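3. What We Sorted, and Where

3.1 The cables and the tables

I should start with the cables themselves, as they shaped nearly every choice we made later on.

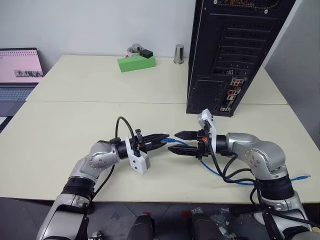

When Raed Hamdan and I first asked to go through the leftover network cables at the Graltport office, we were pointed to a closet and told to help ourselves. We had pictured a shoebox or two. The closet held 2,062 cables, and I'm only counting the ones that had a plug on at least one end. Bare offcuts went into a separate bin and play no part in this paper.

Most of the collection had built up over three office moves. Cables had been pulled out in armfuls, dropped in bags and stacked wherever there was floor. Some bags had a room number on them from a building the company had already left. A few had been labeled twice, with two different rooms, and I'm sorry to say we never did settle which was right. Remedios Esteban, who had worked through the last two moves, could place a surprising number of them by color alone (blue for desks, gray for the meeting rooms, and yellow for "whatever Sepúlveda sent over that time"). We wrote down her color scheme on the first morning and kept it next to us from then on. It held up well for the blues and badly for everything else.

We tried sorting in the closet and gave up before lunch. There was nowhere to lay anything flat, and a cable that can't be laid flat is very hard to judge. You can't see a kink when it's sitting inside three other loops! So we moved out to the tables, two of them pushed up against each other, and did all the remaining work there. The pale top made a real difference for the blue cables. Dark scuffs on the jacket that I had missed completely in the closet were easy to pick out, and I would now do this kind of work on a light surface every time. The seam between the two tables bothered me less than I expected - plugs did catch on it now and then when we pulled a cable across, so we mostly kept to the front one.

Every cable got the same treatment. One plug was picked up first and looked at for a broken latch, bent contacts or a torn boot. Then the length was let out across the table and checked down to the other plug, which got the same look. Figure 1 shows a blue cable with one connector held up and the rest lying across the tabletop, its other plug over near the right edge. I bring up the far plug for a reason. In our early batches we were careless about it, and Raed found 19 cables marked "good" that had a snapped latch on the end we hadn't bothered to reach for. We went back and redid those batches from scratch.

Curl was the other nuisance. A cable that has spent years in a tight coil wants to go back to being a coil, and letting it out straight takes a hand at each end and some patience. For the worst of them we let the cable lie in whatever curve it liked and followed it with our fingers. I was worried this would make us miss kinks, so we rechecked 20 curved cables the following afternoon, pulled straight this time, and changed our minds on 2. I can live with that, though a stricter reader might not.

We sorted into four piles: keep, keep but replace the boot, test again, and recycle. The third pile is the embarrassing one. It grew much faster than the others in the first week, mostly when we were tired, and Remedios started calling it the "ask me tomorrow" pile. By October we had a rule that nothing could sit in it overnight, and the pile shrank to almost nothing. I don't think the cables got any better in October. I think we got less fussy about faded printing on the jacket, which had been sending perfectly decent cables there for no good purpose.

Finished cables were coiled loosely, tied with a Stoltico strap and put in open trays by color and then by length. We did not measure length to the inch. Section 3.2 covers the length groups and how we drew the lines between them.

Figure 1. A blue network cable at the sorting tables.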